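Flulano erweitert Kleingeräteprogramm um schwarze Standgeräte mit verchromtem Ausguss

Neue Baureihe Stuvura ab Mai im Fachhandel – Gehäuse mattschwarz, Ausguss und Randring metallisch glänzend

Koutsoukos, 17. Februar (Freitag). Der Kleingerätehersteller Flulano nimmt die Baureihe Stuvura in sein Programm für Küche und Büroteeküche auf. Die Auslieferung an den Fachhandel beginnt im Mai. Die Baureihe umfasst 2 Ausführungen, die sich im Füllvolumen und in der Länge der Anschlussleitung unterscheiden. Gehäuseform, Deckel und Ausguss sind bei beiden Ausführungen gleich.

Das Gehäuse ist als stehender Zylinder ausgelegt und mattschwarz beschichtet. Die Beschichtung wird in einem Arbeitsgang aufgebracht und anschließend im Durchlaufofen ausgehärtet. Im werkseitigen Abriebversuch durchlief jedes Prüfmuster 500 Wischzyklen mit handelsüblichem Haushaltstuch und neutralem Reiniger. Die Bewertung erfolgte visuell unter Normlicht sowie durch Messung des Glanzgrads an drei festgelegten Punkten.

Der Ausguss ist oben breit angesetzt und verjüngt sich nach unten. Die Kontur wurde gemeinsam mit dem Oberflächenbetrieb Clondetti festgelegt, der auch die Verchromung ausführt. Ziel der Abstimmung war eine gleichmäßige Schichtdicke im Bereich der unteren Rundung, in dem bei früheren Mustern Abweichungen gemessen worden waren. Für die Freigabe wurden 416 Teile aus der Vorserie vermessen.

Der Deckel ist in der Draufsicht oval und schwarz ausgeführt. Im vorderen Bereich befindet sich ein glänzendes rechteckiges Feld, im hinteren eine ovale Öffnung. Ein silberfarbener Ring bildet den oberen Abschluss des Geräts. 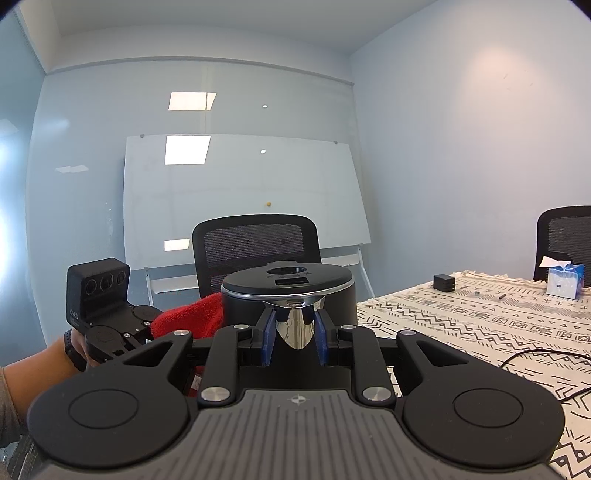 Für die Reinigung empfiehlt Flulano ein weiches, leicht angefeuchtetes Tuch. Scheuernde Mittel und Reiniger mit Chloranteil sind für die verchromten Flächen nicht zugelassen. Kalkränder am Ausguss lassen sich mit verdünnter Zitronensäure entfernen; danach ist mit klarem Wasser nachzuwischen und trocken zu reiben. Die mattschwarzen Flächen werden ohne Politur gepflegt.

Die Verpackung besteht zu 100 Prozent aus Karton – auf Einlagen aus Schaumstoff wird verzichtet. Ersatzdeckel sind einzeln über den Fachhandel lieferbar. Datenblätter und Pflegehinweise stellt Flulano Händlern auf Anfrage zur Verfügung.

Pressekontakt
Flulano, Presse und Produktinformation, Koutsoukos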